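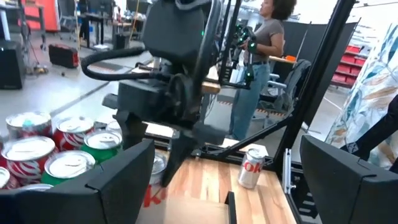 Part-time drinks packer wanted, Gamanstead

Hours: 22 a week, mornings
Start: August
Where: Hoekstra, Utora Yard, Gamanstead
Apply to: Riet Vermeulen

Hello! I'm Riet and I run Hoekstra, a small drinks delivery business at the back of Utora Yard (go past the tyre place and keep going, everyone thinks they've gone wrong at that point and they haven't). We make up mixed trays of cans for offices, salons, garages, a couple of dance schools and anybody else who has a fridge at work and is fed up of arguing about what goes in it. We've got 194 regular customers now, and I need another pair of hands on the packing side.

The job is mostly cans. I may as well be upfront about that! An order comes in, you read the slip, you fetch what's on it and you stand the cans up in a tray so they're snug and all the right way up. Cola, diet cola, lemonade, orange, fizzy water, the odd ginger beer. Some customers have the same thing every single time and you'll know their tray by heart within a fortnight. Others change their minds constantly. The salon on Mill Street once had a tray of nothing but diet and then rang up to ask where the ordinary ones were (I still have the slip, they'd ticked diet).

I like a tray packed tightly, with like next to like, reds together and greens together, so whoever opens it at the other end can grab what they want without lifting everything out. I'm fussy about it, I admit. I'm also fussy about dented cans, which go on the side shelf and get drunk by us.

A normal morning goes something like this. You'd be in at 7, kettle on, slips off the printer. We pack until the van goes out at 10.30, which can be a bit of a scramble, then there's a proper sit-down break with toast. After that it's calmer: opening up new stock, flattening cardboard, wiping down the tables, checking dates, putting back the single cans that always seem to end up where they don't belong. You'd finish by midday most days, a little later when there's a big delivery in.

What I'm after

Somebody who turns up, mainly. I don't need a CV full of warehouse jobs. One of the best packers I ever had came from a wool shop. You do need to be all right on your feet for a few hours and able to lift a full tray to waist height, again and again. We have a trolley for moving anything further than the next table, and I'd much rather you used it than were heroic.

You'll need to read an order slip carefully. My mistakes are nearly always the same one, which is swapping an ordinary cola for a diet when I'm chatting, so if you're a person who can chat and pack at the same time then you're already ahead of me.

It would be nice if you could drive, but it isn't needed. Trevor Clegg does the van round and guards it jealously. If you do have a licence you might cover for him when he's on holiday, and that would be paid extra.

Computer things: hardly any. There's a stock sheet, which is a spreadsheet that I made myself and it shows. I'll sit down with you and go through it.

What you get

Pay is by the hour and a bit above what you'd get for similar work round here. I'll tell you the exact rate on the phone before you come over, so you don't waste a bus fare if it's no good to you. You'll have a written contract from day one and paid holiday. There's a 12 week trial period, with a chat halfway through at week six, and I do mean a chat, with biscuits.

Free drinks while you're working, obviously. A drawer of snacks. Parking in the yard if you don't mind being blocked in by Trevor until the van leaves. The number 6 bus from the Drallirberg estate stops at the top of the lane and it's a short walk down from there, unlit, so bring a torch in winter.

The unit gets cold from November on. There are heaters by the packing tables but the stock end stays chilly and I wear two jumpers. Boots or sturdy shoes, please, no sandals even in a heatwave. Gloves are provided if you want them. I can't get on with them myself.

If mornings are tricky because of school runs, do still get in touch. I could probably split the hours between two people who get on with each other, and I'm happy to hear from friends applying as a pair.

How to apply

Drop me a note through the door at the yard or ring and ask for Riet. Leave a message if I don't pick up, I'm likely to have my arms full. Just tell me a bit about yourself, when you could start, and any mornings you definitely can't do. No covering letter, please, I never know what to say back to them.

I'll ask people in for a look round and a paid hour of packing, so you can see whether you like it and I can see how you get along with the slips. Come any time after 11, when the rush is over. You'll meet Trevor too if he's back from his round.

The job stays open until I've found the right person, and I'll take this notice down when I have.

Riet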